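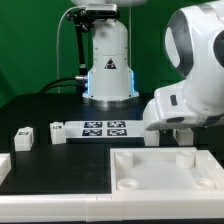

*The bench as it is now: black top, green behind, white board up on its platform.*

Fri 29 November

So the bench is done! Or as done as it's going to get before Christmas, because I have promised several people (mainly myself) that I will stop fiddling with it and get on with something else. If you've been reading for a while you'll know I've been moaning about this table since the move to Totlow, and I did say I'd write it up properly once I was happy with it. I'm fairly happy with it. Get a cup of tea, this is going to be long.

The old bench, for anyone new, was a pale shiny thing with a woodgrain print, and it drove me up the wall. Every lamp in the room had a twin in it. You'd put something white down and lose half its edge, and if the sun was out you could forget seeing anything at all before lunch. I put up with that for far too long. I tried a bedsheet, I tried brown paper taped down at the corners, and for one dreadful week I tried a yoga mat. The bedsheet rucked up whenever anybody leaned on it, the paper tore, and the yoga mat smelled so strongly that Pao-chu took it out to the car park without asking me. Fair enough.

What I wanted was boring. A dark top that didn't shine, one plain colour behind it, and everything that has to stay put staying put. It took ages to get there all the same, partly because I kept buying the wrong black.

## The wrong black

You would think black was black. I bought a board in Wesamcombe that looked lovely and dull under the shop lights, carried it home on the bus (418 mm wide, which is precisely the width that won't go flat on your knees or upright between them), laid it down and it was like a piano lid. Gorgeous if you want to check your teeth. Back it went.

The next thing I tried was paint. Fidum do a chalky black in small tins and I gave a spare bit of board two coats, and the colour was spot on, but it marked if you so much as looked at it. Drag a mug across and you had a grey arc there for ever. I know chalky paint does that, the woman in the shop told me it does that, and I bought it anyway because I was fed up and it was on offer.

The matte board at the front left is what I ended up with and it's much tougher. It scuffs too, I'm not going to pretend otherwise, and there are faint marks on it already. They don't bother me. I went at one of them with a damp cloth and it got slightly better, then I went at it with a drier cloth and some determination and it got slightly worse, so the rule now is leave them alone. Socorro Castaño says I should flip the board over when this side gets too bad and then I've got a whole new one for nothing. She has a point, though knowing me I'll have put a screw through it by then.

One thing I would pass on to anyone doing the same: take a torch into the shop. Hold it low and shine it along the board towards you. If you see a bright streak, put the board back on the pile. I felt a right lemon doing it, but I would have saved myself two bus journeys.

## Green, and why I stopped arguing

The green was Pao-chu's idea and I was against it. I wanted grey. I had a whole speech about grey, how it's restful and doesn't throw a colour on to everything. Pao-chu Kong does not sit through speeches, and by the time I'd got to the end of mine the green was up.

It's good, it really is. You can see straight away where the table stops and the background begins, and white things stand out against it so clearly that I keep noticing edges I never saw before. The room feels a bit like the inside of a pea in the late afternoon, and I did have a slightly odd colour in a video call the other day (my mum asked if I was eating properly). I can live with it. The thing I'd still like to sort out is creases, by the way. If you're putting any sort of backdrop up, do it the moment you get it home. Don't leave it folded over a chair while you finish your speech about grey.

## The board with the squares

This is the bit people have asked about. It's a flat white board with four black and white squares printed on it, two by two, and it lies on a raised black platform so it isn't down at table level. That's all it is! I had an email from somebody who thought it was a game. I quite want it to be a game now.

The squares themselves are easy. You print them and there they are. What isn't easy is getting the board they live on properly flat, and I went through a few before this one. Card bowed. Thicker card bowed more slowly, so you'd think you had got away with it, and then you'd come in on a damp morning and it had a belly like a saucer. A glued paper print was fine until one corner lifted, and then I picked at the corner, as you do.

So, for what it's worth, my notes on printing squares on things:

- Turn off anything in the print box that says "fit to page". Measure one square with a ruler before you do anything else. I skipped this, stuck the lot down and then found out they'd all shrunk.
- Leave plenty of plain white round each one. It looks wasteful and it isn't.
- Go for a dull finish. Glossy paper is the shiny bench all over again.
- Don't try to flatten a curled board under books. It takes on the shape of the books.

The raised platform came a bit later. I'd had the board sitting straight on the black top, and every time I wiped the bench I nudged it, and every time I nudged it I had to spend ten minutes being cross. Up on the platform it's out of the way of the cloth. It also means I can tell at a glance if somebody's moved it, and I have become the sort of person who looks.

## Blocks

Then there are the white blocks to the left of the board. The one further left is a touch bigger than the other, and each has its own small dark marker on the top. They get moved about more than anything else on the bench, so they're the things that get lost, borrowed, used as a phone stand, and on one occasion posted to Wesamcombe in a box of somebody else's stuff. I wrote a very polite note and got it back with a biscuit.

White was a mistake in one way, because fingerprints. I eat a lot of toast. I keep an old make-up sponge in the drawer for them, barely damp, and that gets most of it off. Please don't use those magic eraser things on anything with a printed marker; Nina (my niece, fourteen, very keen, was helping for pocket money) cleaned one beautifully and took the print off the top at the same time. She was mortified. I told her about the yoga mat to cheer her up.

I did wonder about painting them some other colour, and then I remembered how much I'd enjoyed buying paint last time.

## Cables, briefly

I don't have a lot of wisdom here. The thick black ones come in from the left, because that's where there was room for them, and they'll bend as far as they want to bend and no further. Give them a big lazy curve and stop fighting. The thin white one loops down on that side as well. I'd like it to be black so I stop noticing it, and I have looked up the price of a black one, and I have decided that I don't notice it all that much.

Velcro ties, never zip ties. I've cut through a cable taking a zip tie off and I still go hot thinking about it.

## What it cost, and what's left

Socorro keeps asking me to add it all up and I keep not doing it, because the boards I bought and didn't use would have to go in and I don't want to see them written down. The receipts are in an envelope. The envelope is somewhere.

What I can tell you is that the blog's had 1,945 visits since I first complained about the shiny bench, which is wild for a page about a table, and that 9 of you wrote in to recommend blackboard paint. I'm sorry I didn't listen to the two who said to test it first.

Still on the list: a better lamp, or the same lamp in a better place. A lip along the front so pencils stop rolling off on to my feet. A lid or a cover of some sort for the white board when it isn't being used, as dust shows up on the black squares far more than I expected. I'd also like to deal with the shadow on the right-hand side, where things sit in the gloom and I forget about them.

None of that is happening before January. I've put the screwdriver back in Pao-chu's drawer, where it belongs, and I'm off to find out what she did with the yoga mat.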